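Filed under: Manipulation > Faults and stops > Upper body
Last updated: 11/11/19

From: Raphaël Baudry
To: prukari-users
Subject: Re: right arm drops after hand timeout, sorting task

Hi Thibault, hi all,

I have been through the logs from both machines and we got the same fault to happen here on the bench with the arm unloaded. Answers are in between your lines, then what I'd like everyone to change before they run again.

> On the fruit sorting task we had the right arm go limp in the
> middle of a reach. The hand was over the table, the controller
> reported "end effector lost", and the whole arm came down under its
> own weight. The knuckles landed on the rim of the basket and pushed
> it sideways. The legs and the left arm stayed powered and the robot
> kept its balance against the tether.

That matches what we see. The limp arm is the bad part. A lost hand should put the arm into a held position, with the brakes on at shoulder and elbow. In the current Sirkico release the fault is passed up as an arm fault instead of a hand fault, and the response to an arm fault is torque off. The table that maps one to the other was written when the only end effector was a fixed hook with no electronics in it, so the case never came up. The Virnon hand has its own processor and can drop off the bus while the arm is perfectly healthy.

> It happened on run 581. We had not seen it before on this robot,
> though it's possible that an earlier stop we put down to the
> tether switch was the same thing. I didn't keep that log.

Please do keep all of them from now on, even the ones where the cause seems plain. The fault code is written only to the local log and is overwritten on restart.

> I was standing at the far end of the desk at the time, about to
> put an apple back. My forearm was not under the robot but it would
> have been a second later. I know the procedure says to wait for the
> hold light before reaching in. I had got used to the arm parking
> itself high between runs and was treating that as a stop. I'm
> putting this in the message so that it's on record. I was not hurt.

Thank you for writing it down. I'd count this as a near miss, and it has gone into the register that way, against the software and the procedure both. A raised arm is a pose. It's held there by motor torque and by nothing else, and the same fault would bring it down from the parked pose too. We tested that. It falls faster than you would expect for its weight, as the elbow opens on the way down.

> What I can't work out is why the hand went missing at all. The
> connector at the wrist was tight when I checked it afterwards. The
> hand motor temperature was 52 degrees, well under the limit. The
> fingers were closing on an apple when it happened, so I wondered
> about the current draw, but the supply voltage is flat in the log.
>
> Could it be the cable? Ours runs down the outside of the forearm
> and there isn't much slack when the wrist is turned in.
>
> Thibault Besnard

The cable isn't the cause this time. When the thumb meets resistance before the fingers do, the Virnon firmware re-zeroes the thumb current sensor, and while it's doing so it stops answering the bus. On our bench hand the silence lasts 200 ms. The Sirkico watchdog gives up after 40 ms. Any grasp where the thumb touches first can therefore trip it. Most grasps don't, as the re-zero only starts if the contact is slow and light, and a round object that rolls a little toward the thumb is just about ideal for it. The banana would be much less likely to do it.

I do agree with you about the slack, though. A pulled connector would lead to exactly the same result, an arm with no torque in it, so it needs fixing either way.

Until there's a new release, please do the following on every Prukari with a powered hand:

1. In the fault map, set "end effector lost" to HOLD for both arms. It ships as OFF. Restart the controller after the change, then pull the hand fuse with the arm low over the table and check that it holds.

2. Leave the watchdog at 40 ms. I know it's tempting to raise it past the re-zero time. The same timer covers the elbow drive, and we don't want a slow answer from the elbow to go unnoticed.

3. Turn off automatic re-zero in the hand settings and run it by hand at the start of each session, with the fingers open and nothing in reach.

4. No reaching over the desk unless the hold light is on and the person at the stop button has said so out loud. This includes resetting fruit, moving a basket and picking up labels.

5. Keep people out from under the parked arm. If you need to get to the far basket, walk the robot back first or lower the arm to its side.

6. Dress the wrist cable with enough slack for full rotation in both directions, and tie it at the forearm so that a snag pulls on the tie and not on the connector.

If item 1 doesn't hold on your machine, stop there and write to me. One unit at Arnaud had an older brake board that ignores the hold request on the shoulder, and I don't know yet if there are others.

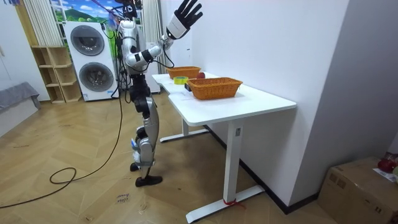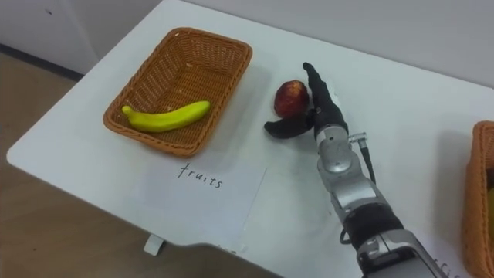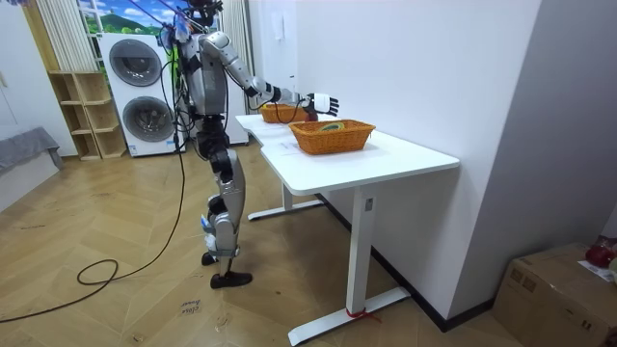 Photos: R. Baudry

The middle one is the grasp I mean. The thumb is low and out to the side of the apple with the fingers up in a flat bundle, and if the thumb gets there first you have the conditions for the re-zero. The thin cable down the side of the arm from the wrist connector is the one in item 6.

In the other two you can see how much of the reach is directly over the desk, with the baskets under or close to the hand. Look at the floor as well. The long black cable lies in loose loops on the parquet by the feet, and anyone stepping back in a hurry from a falling arm could well put a heel in it. I'd like it run along the wall side or taped down, and will be adding a line about it to the setup sheet.

On the tether: it did its job and I don't want anyone to read this thread as a reason to change it. It carries the body. It does nothing for an arm.

Thibault, two things from you if you can. First, the full local log from the run, including the part before the arm starts to move, which was cut from the version you sent. Second, the firmware number printed inside the palm cover of the hand. If it's the same as ours I'll send the bench trace to the Virnon people together with yours and ask them to keep the bus alive during re-zero.

I haven't checked the left hand for the same behaviour. The firmware should be identical, but the left thumb is set up with a different contact threshold and I'd rather measure it than guess. Please assume it's affected until I post the result to the list.

Raphaël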